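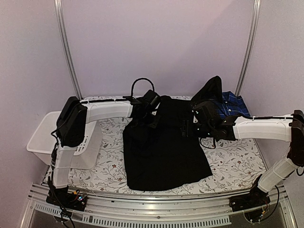 Chapter 4
Cloth and the Way It Hangs

Pick up a shirt by one shoulder and let the rest drop. In less than a second the cloth has settled into a shape you could never have drawn ahead of time, and if you do it again you get a different one! Wood and steel don't do this. Cloth does, and the reasons go all the way down to the thread.

In this chapter we start with the yarn and work up. Section 4.1 looks at how fibers are twisted together, and why a tight twist gives a springy fabric. Section 4.2 compares weaves and knits - the big divide in the world of textiles, and one you can feel with your fingertips. In Section 4.3 we visit the old mill at Farnby, where Cor Vermeulen kept a sample book of 1,290 swatches, each with a note on how it draped over the edge of a table.

You will need a few things for the exercises: a ruler, a cotton handkerchief, an old T-shirt, and a strip of any fabric 30 centimeters long.

Before you read on, try this. Lay the handkerchief flat and pull on two opposite sides. Now pull on two opposite corners. It stretches much more the second time, and the threads themselves have hardly grown at all. Where does the extra length come from? Write down your best guess and keep it - we come back to it in Section 4.2.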